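# Teaching a two-arm setup to sort drink bottles by remote control - my demos are all over the place

**Posted in Robots & Automation > Teaching and Teleop**
Tuesday, August 13, 2019

**bottledepot_dad**

Hi all, long-time reader, first proper post, so be gentle! I've got a two-arm bench that I drive with a pair of small leader arms (you move the little ones, the big ones copy you). The job I'm trying to teach it is clearing up empty drink bottles. There's a white bucket with a clear bag in it in the middle of the bench, bottles on the table and bottles in the bucket, and I want the arms to handle both: pick up what's lying around and put it in, and reach in and pull one out when I want it somewhere else. Caps too, eventually. I know, I know, start small.

The leader arms are Stutano ones, second-hand, and the recording software is the free version of Jurard, if that matters to anybody. Everything gets saved: joint positions, the overhead view and both wrist cameras.

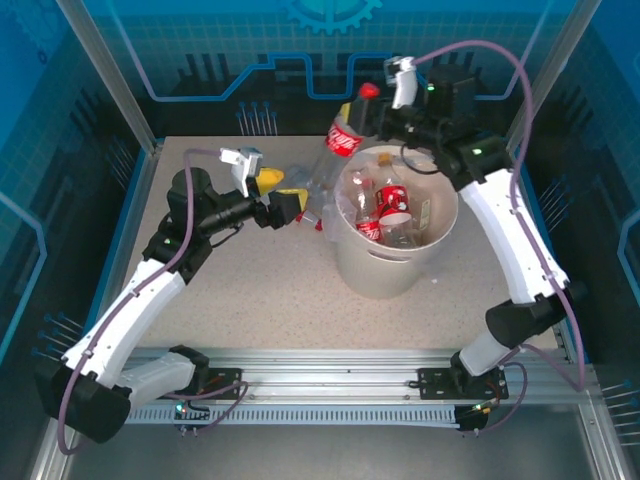
*Right arm has a red-label bottle over the back of the bucket, left one is down by the crushed bottle.*

I've recorded 165 runs so far. I trained on them over a weekend and the result is, well, it moves nicely. It goes to the bucket with great confidence and then it sort of dithers over the rim, and if it does close on something it's often just bag. Bottles standing up in the bucket aren't too bad. Crushed ones lying flat on the table are hopeless, it hovers and hovers and then shuts the fingers a bit too high.

My guess is that I'm the problem. When I look back through my runs I never do it the same way twice. Sometimes I grab by the neck, sometimes round the label, sometimes I come in from the side because my elbow was sore. On some runs I use the left arm to keep the bag out of the way and on others I forget the left arm exists. My partner has done a few as well and drives completely differently from me - much slower, lots of little pauses while looking from the screen to the bench and back.

The other thing bugging me is the clear plastic. On the overhead camera I can see a label or a coloured cap easily enough, but a bottle with no label facing me is nearly invisible against the pale table. The wrist cameras are closer but they've got their own trouble. When a big clear bottle is in the fingers it fills the whole picture and everything behind it goes to mush.

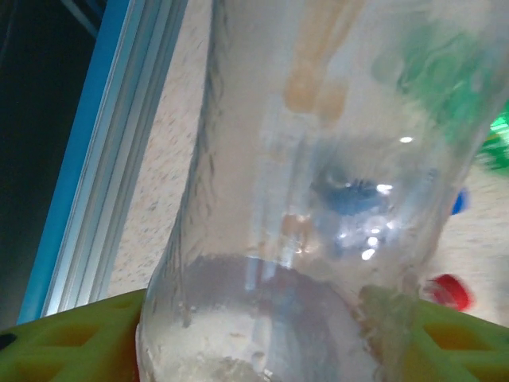
*Wrist camera with one of the big clear ones held low down. Red cap and a blue one over on the right.*

You can make out colours through it, green and blue and a tan sort of smear, but I couldn't swear to what any of them are, and I've got eyes. There's also a bit of liquid sitting in the bottom of that one, and I never thought about whether that changes the weight enough to matter.

So my questions, in whatever order you like:

- Should I bin the 165 and start over with strict rules for myself?
- Is it okay to have two drivers in one set of recordings?
- Do leftover dribbles in bottles matter, or am I fussing?
- Has anybody had luck with clear plastic without buying a fancy depth camera?

I can put in an hour or so most evenings. Thanks in advance, and sorry for the essay!

---

**slowhands_cokport**

Don't bin them! I did exactly that with my first lot in January and I've regretted it ever since, there was plenty in there I could have used.

What I'd do is sit down with a cup of tea and sort them into piles. You don't need anything clever, a spreadsheet with one line per run will do. Write down which arm did the grabbing, where it grabbed (neck, middle, bottom), whether the bottle was standing or lying, and whether it worked. You'll probably find you have a big pile of one kind and then a long tail of odds and ends. Train on the big pile by itself first and see what it does. If the dithering over the rim goes away then you've got your answer, it was being taught two different things from the same starting spot and was trying to do the average of both. The average of "grab by the neck" and "come in from the side" is a handful of bag, in my experience.

Then pick your rules before you record any more. Mine, for a similar job with tins and jars, are taped to the wall above the leader arms:

1. Both arms go back to the same rest position before I hit record.
2. One bottle per run. If I knock a second one over I stop and chuck that run out.
3. Nearest arm grabs. The other arm helps or stays parked, and it has to be decided before I start.
4. Grab around the middle when it's standing. If it's lying down, come straight down on it from above and go lower than feels polite.
5. No stopping to think with the fingers half closed. Do your thinking with the arm well back, before recording.

Number 5 is the one that fixed my hovering. All those little pauses get learned just as faithfully as the useful bits. The arm sees a picture that looks like one where you stopped, so it stops, and then the picture hasn't changed, so it stays stopped. I trimmed the pauses out of my old runs afterwards (there's an idle-trim setting in Jurard, under the export tab, easy to miss) and it was a different robot.

On the two drivers, I think it's fine as long as you both stick to the same rules. Speed differences bothered mine less than I expected. Two people with two different ideas about which end of the bottle to hold bothered it a lot. Have your partner watch ten of your good runs first, then have a go.

For the crushed ones, give them their own session. Don't sprinkle them in. Do an evening of nothing but flat bottles at every angle you can think of, pointing towards the bucket, away from it, half under the rim, one with the cap off beside it. They're a separate skill really, the fingers have to come in almost touching the table and you have to get comfortable with that as a driver. I practised without recording until my hand stopped flinching.

Oh, and the bag. Fold the edge of it down over the outside of the bucket and put a big elastic around it. Takes two seconds and it takes a moving target away from the robot. You can let it get messy again later once it knows what it's doing.

---

**wrenchworks**

just get more data lol. we did 3000 for a tidy-up task at work and it was fine

(ok slightly more useful: at least half of ours were from runs where the driver missed and then fixed it. record your fumbles and your recoveries, don't only keep the pretty ones. if it has never seen a missed grab it has no clue what to do after one)

---

**greybench**

Agree with most of the long one, and with the recoveries point too, although there's a bit of a trap in mixing the two. Keep a run where you missed and went back in smoothly. Drop a run where you missed, swore, waved the arm about and went for a different bottle. I mark mine with an R in the notes so I can put them in or leave them out.

I'll take the clear plastic and the dribbles, as I spent most of last winter on a drinks-container job with a pair of Choi grippers.

Clear plastic first. You don't need a depth camera, and a fair few of the cheap ones do badly on clear bottles anyway. Lighting did far more for me. A bottle shows up on camera by its edges and its shiny spots, so you want those to be strong and in a steady place. I put one long lamp low on the left side and switched off the ceiling light, and every bottle got a bright line down one side that the camera could follow. Whatever you choose, leave it alone after that! If you record evenings with the sun coming in and then test at night, you've changed the very thing it was using to find the bottle. The other cheap fix would be a plain darker mat under the work. A pale speckled top is about the hardest background going for something see-through.

As for the wrist view going to mush while you're carrying, I wouldn't lose sleep over it. By then the close-up camera has done its work. What you need from that moment on is where the bucket is, and your overhead view has that covered. What I'd check is the half second before the fingers close. Go through some good runs and stop them there. Can you tell, from the wrist picture alone, where the bottle's sides are? If you can't, change the way you approach. I started coming in with the bottle lined up between the two fingers from further out, so both fingers and both sides of the bottle were in view the whole way down. It feels fussy to drive for the first evening and then you stop noticing.

One habit worth breaking while you're there: don't peek. If you drive by looking over at the real bench, you're using information that the robot never gets. Put a bit of cardboard up so that you can only see the camera views. Your first few runs will be dreadful. Mine were so bad I nearly packed it in, but the recordings got a lot better once I was working from the same pictures as the arm.

Dribbles - yes, they matter a little. It isn't so much the weight as the slosh. Hold a big bottle by one end, tip it, and the liquid runs to the other end and the bottle wants to swivel in the fingers. I'd do two things. Empty most of them before recording, and then keep a small set with a splash left in (cap on tight, please, for the sake of your wiring) and drive those more slowly. When you carry one, keep it at whatever tilt you picked it up at until you're over the bucket.

For numbers, my final set had 1639 runs in it, but it was already doing the standing bottles well long before that. I used to stop and retrain every seven evenings, look at what it got wrong, and record only that the following week. It beats grinding away at the same easy grab because it feels nice to get it right.

Caps I'd leave for a separate post. They're small, they roll, and they'll make you cross.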